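Plurneo hand-held gripper vs. Codberg, pad wear and pivot play

tkelso_88
Trying both hand-held grippers before we order more. Same controller, same camera height. Stills from the Plurneo wrist camera, jaws open over bare wood:
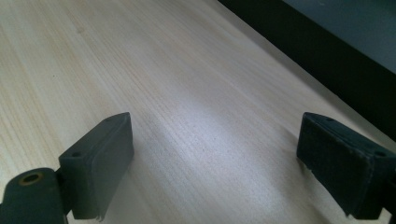
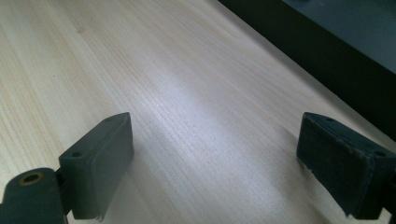
After 591 grasps the Plurneo still closes square. The Codberg has visible play at the pivot and its pads land off center. I would order the Plurneo.

ppapadakis
How many of those grasps were under load? Pivot play doesn't show up with foam blocks.

tkelso_88
96 with the steel part, the rest with foam. Same split on both.

ppapadakis
Then I don't agree with the ranking. 96 is too few. Our Codberg had play from day one and it never got worse. Pad cover matters more. Fuzzy covers shed, and the fibers end up in the linkage.

mill_end
Trim the loose fibers and re-glue the lower edge. I switched to Kollwood silicone sheet and lost grip on oily parts, so I went back.

ppapadakis
Trimming buys a week. Which glue?

mill_end
Contact cement, thin coat, clamped overnight.

tkelso_88
Will run 50 more on steel with each — same pads, new glue on one side only. Numbers in October.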